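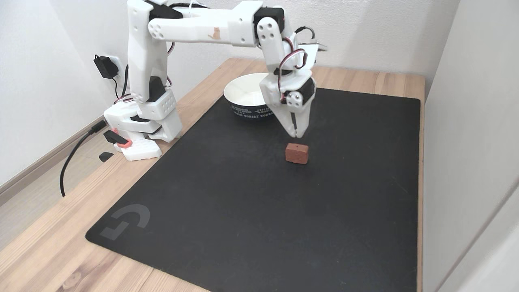 How to clean a fabric mouse mat

Cloth mats pick up skin oil, crumbs and dust, and after a few months the pointer starts to drag in the spot you use most. A wash by hand takes a few minutes, plus drying time.

You will need:
A sink or bath big enough to lay the mat flat
Washing-up liquid
A soft brush or sponge
Two old towels

1. Shake the mat outdoors, then go over it with a lint roller.

2. Run lukewarm water, no hotter than 30 degrees. Hot water can soften the glue that holds the cloth to the rubber.

3. Wet the mat and put a small drop of washing-up liquid in the middle. Work it in with the brush using small circles. Go gently along a stitched edge - the thread frays easily.

4. Turn it over and wipe the rubber side with the sponge.

5. Rinse until the water runs clear. Soap left in the cloth dries stiff and feels worse than the dirt did.

6. Lay the mat on a towel, roll the two up together and press down. Don't wring it.

7. Unroll it and leave it flat on the second towel for around 24 hours. Keep it off radiators and out of strong sun.

If the corners curl, put the dry mat face down under a few heavy books overnight.

Mats with lights or a charging pad built in should never go in water. Unplug them and use a damp cloth only. Hard plastic mats just need a wipe.

Updated 10 May 2018: Minoru Oda wrote in to ask about ink stains. Dab them with a little surgical spirit on cotton wool before step 2, and try it on a corner first.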